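Kerttu Hyvönen keeps the robotics club's rule sheet taped inside a cupboard door. It is one page long, and most of it concerns snacks.

The club meets in a school building put up in 1878, with wiring to match, and this spring it is working on what members call the lid job: get the white plastic piece to the green lid with the arm, hands off the table.

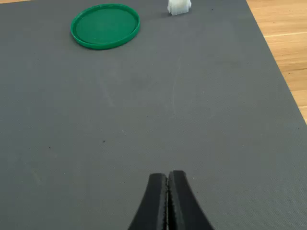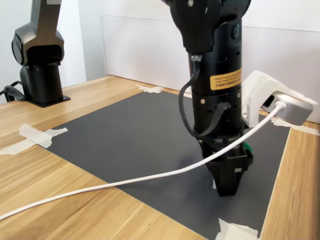
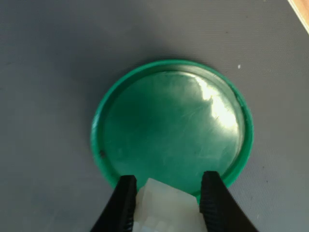
"People come in wanting to build something that walks," Hyvönen says. "I give them a lid. You should see the faces."

She has coached the club, which competes under the name Trirkora, for two seasons. Before that she taught algebra, a subject she describes as "the same thing with fewer cables."

Kourosh Bahrami, a junior, joined in April 2023 to get out of track. He now runs most of the practice sessions and keeps the log, which stands at roughly 200 attempts. The column for comments is blunt. "Missed" appears a lot. One entry reads "missed, but with confidence."

"My parents asked what I did all week," Bahrami says. "I told them I moved a piece of plastic a few inches. They asked if that was for credit." It is not.

The meet is in May, against Jolance, a club from the next county that has matching jackets. Hyvönen has looked into jackets. The quote came back and she bought more masking tape.

Does she think they can win?

"Jolance is very good," she says, and spends a while looking for the lid of her coffee.

Bahrami is more willing to commit. "We're better than our log," he says. Then he goes off to write down attempt whatever it is.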